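Notes for the wallpaper talk, slides 8 on

Start with the Corell house. Mirjam Oberholzer stripped the front hall in June and found five layers. The oldest had a block-printed border. Say where the samples are kept and move on.

Small repeats were cheaper to hang. A large repeat wastes paper at every drop, up to 30 inches a strip. Pause for questions on matching. 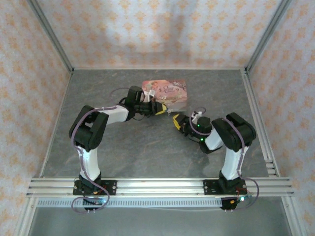 Corners are where most jobs go wrong. Never wrap a full width around an inside corner. Cut it, turn a little onto the next wall, and overlap. Small diamond motifs on a cream ground hide a bad match well, but soft creases at the edges still show. Mention Tuulikki Laaksonen's paste recipe. Handout is at the back.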